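How to take a better throw-in

I coached the under-12s at Pirkbridge for two seasons, and I swear we gave the ball away on every other throw. So one April I sat down and worked out how to teach it properly, and it's easily the best thing I ever did with that team (we still lost a lot, mind you).

Start with the legal part. Both feet on the ground, on or behind the line, both hands on the ball, and the ball comes from behind and over your head. Kids love to lift the back foot right as they let go! Have them drag the toe along the grass instead.

Next, the grip. Spread your fingers around the back of the ball so your thumbs nearly touch and make a W. Bend your elbows, lean back a little, and let your stomach do the work when you come forward. Let go just as the ball passes your forehead. Too late and it dives into the ground. 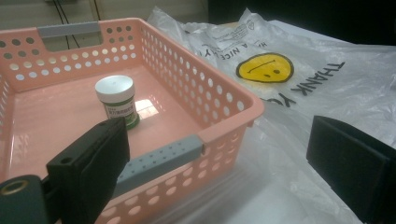
Page last changed: September 10, 2020

Now the bit that wins you possession, which is the movement. Pick 2 players near the thrower. One runs toward the ball and then spins away down the line, and the other drops into the space that opens up. Tomás Conneely showed me this one when he was coaching over at Mollmont, and I stole it on the spot. Throw to feet, or to the chest if there's a defender close behind.

Practice it in pairs, 8 throws each, then swap. Once that looks tidy, add a defender and let the receiver play a first-time pass straight back to the thrower, who should already be stepping onto the field. Don't forget that step, because so many throwers just stand there admiring it.

Long throws can wait until they've got the short ones down.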